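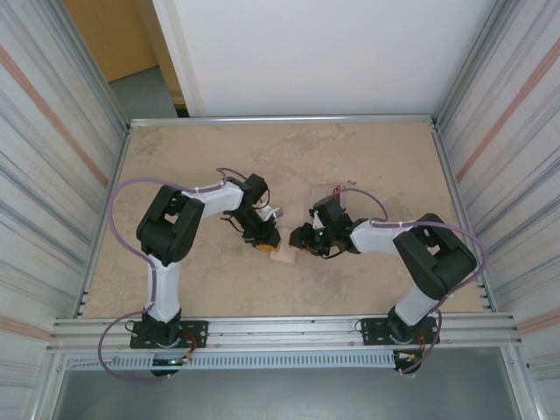
Ticket 440
Status: Open
Site: Havport
Item: Koval worktop, beige, 900 mm deep
Raised: March 27, 2026
Subject: Faint stains that "will come out with normal cleaning"

Customer
The top has faint stains and your care sheet says normal cleaning will shift them. It hasn't. We have wiped it with warm water and washing-up liquid, left it to dry and wiped it again. I'd like to know what "normal cleaning" means, because I suspect it means whatever we haven't tried yet.

Terudska Support
Thank you for your message. The Koval finish is mottled by design and has a stone-like pattern, so some variation in colour is to be expected. Could you confirm that the marks aren't part of the pattern?

Customer
I know what mottled means. The small dark specks may well be pattern and I'm not complaining about those. The stains are a different matter. They are softer at the edges, they don't repeat, and I don't remember them from when the top was fitted in July. I didn't take a photo on the day, so you'll have to take my word for it or not.

Terudska Support
Understood. Please try Pultham surface cream on a hidden patch first. Leave it for 3 minutes, then rinse with clean water. Do not use a scouring pad.

Customer
Tried it on a patch near the back rail. The patch looked paler while it was damp – so did the part next to it, which had only had water on it. Once both were dry I could see no difference between them. I don't count that as a result. The tub says it removes 100 kinds of mark and I'd be interested to see the list.

Terudska Support
Some marks need a second go. We suggest repeating the treatment and leaving the cream on for longer.

Customer
How much longer? Your first answer was exact and this one isn't. Before I put more on, please tell me:

Does the cream take the finish off if it is left too long?
Is the top sealed, and if so, should it be sealed again?
If the cleaned patch ends up lighter than the rest, is that covered?

I'm not doing the whole top on the strength of a maybe. A faint stain I can live with. A pale ring with a clean edge would be worse.

Terudska Support
We have passed your questions to the finishes team. Please stop using the cream until they reply. Plain water and a soft cloth are fine in the meantime.

Customer
Water and a cloth is where I started. Please leave the ticket open – the last one was closed while I was waiting for an answer.

Terudska Support
Noted. Ticket left open, waiting on the finishes team.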